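Lolero Opens Online Marketplace for Handmade Bags and Leather Goods

Lolero, an online shop for small craft makers, has opened a new section for handmade bags, wallets and other leather goods. The section starts with 397 items from 26 makers, most of them working alone from home studios.

Buyers can order a finished piece or ask the maker for a different color, strap length or lining. Custom orders ship in about 12 days. Each maker sets the price and packs the order.

"I used to sell at fairs and answer emails at night," said Hanne Pitkänen, who sews canvas totes under the name Nudex. "Now the orders and the messages are in the same place, and I can see what I owe people."

Makers pay a listing fee only when an item sells. Repairs are handled through the same page. A customer with a torn seam or a broken buckle writes to the seller, who gives a price before anything is mailed back.

"We heard from a lot of shoppers who wanted a wallet fixed and had lost track of who made it," said Santeri Mustonen, who runs the shop's seller program.
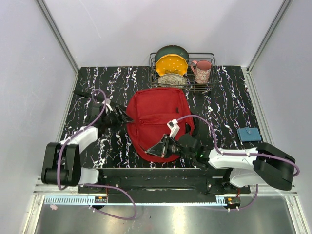 BRELTWOOD, 1/23/20

Applications from new makers are open now. Sellers need to send photos of four finished pieces and a short note on how they are made. A second group will be added in June, along with a section for hand-woven belts and guitar straps.

Press contact: Santeri Mustonen, Lolero Seller Program, Breltwood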